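Drulon Tableware
Home > Trays > Single-setting trays > Savari

Savari Single-Setting Tray, Printed Series

Rectangular meal tray with rounded corners and a low raised rim. Off-white matte surface with gray line drawings. Sold as a tray only, or as a set with plate and cutlery.

Status: in stock
Sold by: piece, set or case
Shipping: from the Medina warehouse

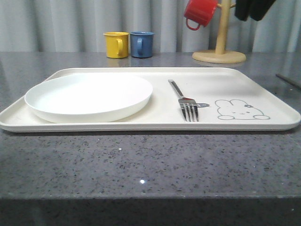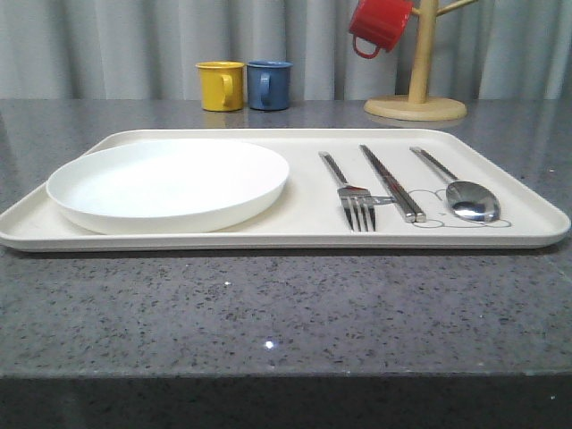 Savari tray with round Medina plate on the left. First view: one fork laid beside the fish and rabbit drawings. Second view: fork, chopsticks and spoon over the bear drawing.

Overview

The Savari is sized for one person's meal on a counter or table. A round plate fits on the left half and leaves the right half open for cutlery. The tray lies flat and has no fold-out legs. The rim is kept low so that a hand can reach the plate and cutlery from the front without lifting over an edge.

The printed series uses the same tray body as the plain series. Body shape, rim and corner radius are identical, and trays from the two series can be stacked together. Customers replacing individual trays from an older plain order can mix in printed ones without changing storage racks.

Surface and print

The interior is matte. Overhead light spreads on it and does not form a hard glare spot, which helps in kitchens with strip lighting under the cabinets. The color is a warm off-white. Plates in a cooler white will show a slight difference in tone next to it. Buyers who need an exact color match between tray and plate should request a sample of each before placing a case order.

The drawings are thin gray outlines printed directly on the tray surface. They include a fish, a rabbit lying down with a small accent on its head, and a bear's face. There are no filled areas of color apart from small darker details. The print is intended to stay in the background when the tray is set, and cutlery may be placed over it.

Drawings are not offered individually and cannot be moved to a different position on the tray. Custom print is handled as a separate item (see Ordering).

Setting the tray

Place the plate first, on the left half, clear of the corners. Lay cutlery on the right half with handles toward the back and working ends toward the front. The full set goes down in this order from left to right:

Fork
Chopsticks, as a pair, side by side
Spoon

For left-handed users, turn the tray end for end and set it the same way from the other side. The body is symmetrical. The drawings will then be upside down to the user.

A bowl may be used in place of the plate if its foot sits fully inside the rim. Cups with a narrow foot are better placed toward the back of the right half, with the cutlery moved forward. Glassware with a stem is not recommended on any tray in this range when the tray is being carried.

Contents by item

Savari Tray Only
One printed tray. No plate or cutlery.

Savari Basic Set
One printed tray, one round Medina plate, one stainless steel fork.

Savari Full Set
One printed tray, one round Medina plate, one fork, one pair of metal chopsticks, one spoon. The fork and spoon are stainless steel.

Savari Case
Trays only, packed flat with paper between them. Case quantity is printed on the carton label and on the order confirmation.

Plate

The Medina plate is round, white and undecorated, with a shallow raised rim. It is the standard plate for all sets in this range and is also sold separately. Other round plates can be used. Check that the outside diameter is less than the inside depth of the tray, front rim to back rim. A plate that rides up on the rim will rock when food is cut on it.

Cutlery

The fork has four tines and a flat polished handle. The chopsticks are square in section along the shaft, so they roll less than round ones when laid on a level surface. The spoon has a slender handle and an oval bowl.

All pieces are polished and will show fingerprints. Dry them with a soft cloth if this matters for presentation. Fine surface scratches appear in normal use and do not affect function. Replacement pieces are sold singly, except the chopsticks, which are sold by the pair.

Use limits

Flat, level support under the whole tray is required when the tray is loaded. Do not let one end project over the edge of a counter.
Do not use in an oven, on a stovetop or under a broiler.
Do not use in a microwave.
Do not set pans on the tray straight from the heat. Use a trivet.
Do not cut on the tray surface. A blade will mark the matte finish and may break the line of the print.
The rim is a stop for small spills and sliding cutlery. It is not a handle. Carry the tray with both hands under the short ends.

Stone, tile and other hard countertops can hold grit that scratches the underside. Wipe the counter before sliding a loaded tray across it, or lift the tray.

Cleaning

Wash by hand in warm water with dish soap and a soft sponge. Rinse and stand on edge to dry. Do not use scouring powder, steel wool or the green side of a two-sided sponge on the printed area.

Tomato, turmeric and soy sauce should be wiped off the same day. If a stain remains, cover it with a paste of baking soda and water, leave it for ten minutes and rinse. Do not use chlorine bleach on the print.

The stainless steel fork and spoon may go in a dishwasher. Place them with space between the pieces.

Storage

Trays stack directly. Put a sheet of paper or a thin cloth between printed trays if they will be moved while stacked. On open shelving, store with the printed side down on the top tray to keep dust off the surface. Vertical storage in a rack is acceptable as long as the tray is supported along one long side.

Testing

The print was checked on the Drulon bench by Ramil Castillo using a wet sponge rig. Samples were run for 1,000 strokes over the rabbit drawing and inspected under a lamp. No break in the outline was recorded. Slight polishing of the matte finish was recorded at the turning points of the stroke and is considered normal.

A separate cutlery-slide check was run with the fork only. Results are in the data sheet. The test was not repeated with the spoon or the chopsticks.

Production and revision notes

First printed run: 3,000 trays.
Rev. B: print moved slightly inward from the right end. No change to the body.
Rev. C: line weight of the bear drawing reduced at the request of Alinex, the regional distributor. Rev. B and Rev. C trays may be shipped in the same order unless a single revision is requested.
The revision letter is on the carton label only. It is not marked on the tray.

Ordering

Single pieces and sets can be ordered from this page. Case orders and school or cafeteria accounts go through Alinex. Give the item name, the quantity and whether a single revision is required. Partial cases are not opened for account orders.

Custom print requires a minimum of 88 trays per design. Send line art as a vector file, one color, no gradients. Very fine lines may fill in or drop out, and the art desk will return a marked-up proof if this is likely. Contact Maxine Costigan in the art desk before sending final files. Lead time is quoted with the proof.

Samples: one tray per account at no charge, freight collect. Sample trays are regular stock and may be kept.

Returns

Unused trays may be returned in the original packing within thirty days. Custom print is not returnable except for print faults. For transit damage, keep the carton, take a photo of the corner or rim affected and write to Kamrul Majumder at the returns desk. Sets with one damaged piece are handled by sending the piece, not a new set.

Customer remarks

"We use the full set at the counter at breakfast. The tray wipes down quickly. I would have liked a slightly higher rim at the front for soup days." Gordon Caron

"Bought the basic set and added chopsticks later. They match the fork well enough. The plate is whiter than the tray, as the page says. My daughter moves the fork off the fish every time before she starts eating." Zakhar Dmytriv

Related items

Savari Plain Series tray
Medina round plate, single
Stainless steel fork, single
Metal chopsticks, pair
Tray rack, vertical, countertop

Downloads

Data sheet with outline drawing and dimensions
Care card, one page
Custom print template

Page updated Aug 28, 2022. Prices and stock are confirmed at checkout.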